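Section 5. Recording Demonstrations with the Hand-Held Gripper

Before you begin

Pridow learns by copying you. It copies everything, including the part where you hesitate over the dish and scratch your elbow with your free hand, so read this section through once before you pick anything up. If you are driving the arm by remote control from the Gentile console, skip ahead to 5.4. If you have neither a hand-held gripper nor a console, you have the wrong manual.

You will need:

One hand-held gripper, charged
The Preter recording software, installed and signed in (see Section 2)
A surface at sitting or standing height
Objects to move, and somewhere to move them to
A calm temper

CAUTION: The fingertips close harder than they look. Keep hair, lanyards and the hand you are not using away from the jaws while the tool is powered.

5.1 Setting up the task

1. Choose a task you can finish in under 15 seconds. "Put the tomato on the plate" is a task. "Make lunch" is a career.

2. Write the task down in one sentence and type it into the Task field in Preter. Use the same sentence for every take. The software treats "Put tomato on plate" and "put the tomato on the plate" as two different ambitions in life and will file them separately.

3. Lay out the surface. A sofa, a bed or a kitchen counter will do. Soft surfaces give a little when you press on them, which is good practice for the robot and bad news for round objects.

4. Put out more objects than you need, and vary them. If every tomato you record is red and the size of a marble, Pridow will regard a yellow one as a stranger.

5. Open and close the jaws fully, twice. The width reading in Preter should follow your hand without lag. If it sticks, see 5.5.

NOTE: Patterned cloths are allowed. Early versions of this manual said otherwise, and Abilio Gallardo in our support office would like it known that he never agreed with them. Change the cloth between sets if you can. Wrinkles are fine too. Please do not iron for us.

5.2 Recording a take

1. Hold the gripper with the jaws open and pointing toward the objects. Stand or sit so that your arm can reach everything without your body leaning in after it.

2. Press and release the trigger button. Wait for the tone. Starting before the tone is the most common mistake in this section and will go on being the most common mistake after you have read this sentence.

3. Hold still for 2 seconds. The tracker uses this pause to work out where it is.

4. Move toward the object at an even pace. Come in from above or slightly to one side, whichever you would choose with your own fingers.
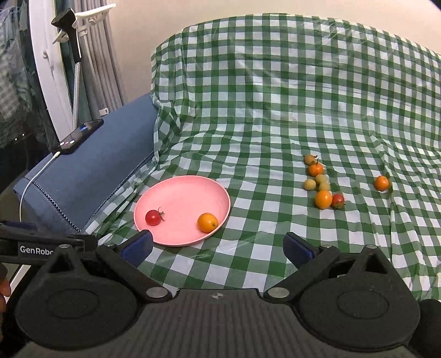 5. Close the jaws until the pads touch both sides of the object, then a hair more. For soft produce, stop squeezing at the hair. The tool does not know what a tomato costs, and it knows even less about upholstery.

6. Lift clear before you travel. Dragging an object across cloth teaches Pridow to drag objects across cloth, and it will do so with great conviction, taking the cloth along.

7. Lower the object until it rests on the plate. Open the jaws. Do not drop it from a height and hope. A robot that has learned to hope is very hard to correct.

8. Back away the way you came, jaws open, and hold still again until you hear the second tone.

9. Leave what you have placed where it is and go on to the next object, or clear the plate and start over. Both are useful. Do some of each, so that Pridow sees the plate empty, partly filled and crowded.

CAUTION: Keep stems and leaves out of the hinge. A squashed calyx dries into something very like glue.

5.3 Keeping or throwing out a take

Preter asks you to rate each take as soon as it ends. The choices are Keep, Keep with note, and Discard.

Choose Keep if the object ended up where the sentence said it would.

Choose Keep with note if you fumbled and recovered. A tomato that rolled away and was fetched back is worth having. Write what happened in a few words. "Rolled, caught" is plenty. We have received notes in verse, and they slow down the upload.

Choose Discard if you stopped halfway, answered the phone, or demonstrated some other task by accident. Discarded takes are deleted for good after the next sync, so there is no need to feel watched by them.

NOTE: Do not discard a take just because it looks clumsy. Annunziata Benedetti, who wrote the grasp settings, says smooth takes alone give you an arm that is lovely to look at until something goes wrong.

5.4 Recording by remote control

The Gentile console records to the same folder, and the rules in 5.2 apply, with these differences.

1. Clear the arm's full reach before you take the controls. Full reach is longer than you think. Measure it with the arm powered down.

2. Set Speed to Low for your first session. The High setting is there for people who have already used Low and have a grudge against their furniture.

3. Keep one hand near the stop button. It is the large one. It was made large on purpose.

4. Do not mix console takes and hand-held takes in one set. Give each its own set name and let Preter combine them later.

5.5 If something is off

Width reading sticks: wipe the pads and the hinge with a dry cloth, then run Calibrate Jaws from the Tools menu.

"Tracking lost" appears during a take: you moved too fast, or the tool was pointed at a blank wall for too long. Discard the take, slow down, and give the tool something with texture to look at.

Objects slip: check the pads for juice. Wella pad cleaner is supplied in the box. Water works as well, although the people at Wella prefer that we mention it second.

Upload stops partway: leave it alone for 5 minutes. It picks up from where it stopped. Pressing Upload again puts you at the back of your own line.

Memory full: the tool holds 1000 takes. If you have filled it in a single sitting, please sync, charge the gripper and eat something, preferably from the plate.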